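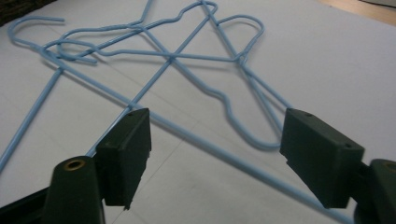
Jirnstead Coated Wire Hangers, Light Blue

We have carried these hangers for longer than almost anything else in the shop, and we still get a little happy when a fresh carton comes in. They are plain wire hangers with a light blue plastic coating, slim enough that a crowded closet suddenly has some breathing room, and light enough that you can carry a whole armful up the stairs without noticing (well, almost without noticing!). If you grew up with bare wire hangers from the dry cleaner, you will know the shape right away. The coating is what makes them so much nicer to live with, as it gives blouses and knit tops something to hold on to and keeps the metal away from the cloth.

Sold in packs of 20 or in the big carton of 300, which is the one most laundromats, costume closets and church rummage sales end up ordering. Smaller households often split a carton with a neighbor, and we think that's a lovely way to do it.

What they are good for

Shirts, blouses, light dresses, children's clothes, and anything that comes off the line and needs to go straight into the closet. We would not hang a winter coat on one. For coats and heavy jackets, please have a look at our Vemton wide-shoulder hanger, which costs more and takes up more rail but will carry the weight for years.

Because they are wire, they bend. Some customers like this very much and shape the shoulders a little to suit a wide neckline, or turn the ends up so that straps stay put. Bend slowly, with your hands and not with pliers, so the coating doesn't crack.

Keeping them tidy

Anyone who has owned wire hangers knows that they love to grab each other. Drop a few in a heap and the hooks go through the shoulders, and then you are standing there shaking the whole bunch. Pull one hook free at a time and lay each hanger down flat as it comes loose. A basket with tall sides is the best home we have found for the spares, and a rectangular one suits the shape of a hanger much better than a round one. Put them in one by one with the hooks all at the same end, and they will come out again just as easily.

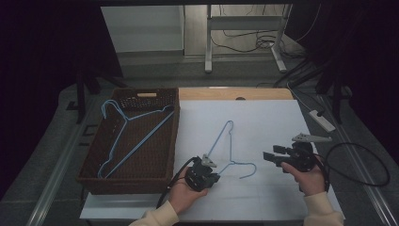
Care

Wipe with a damp cloth and a drop of dish soap, then dry before hanging anything on them. Please don't put them in the dishwasher.

Ordering

Item 67, light blue. The same hanger in white is expected back in July. Packs of 20 ship within 3 working days; cartons go out with our Sternavmont deliveries and can take a bit longer. Unused packs may be returned in their wrapping.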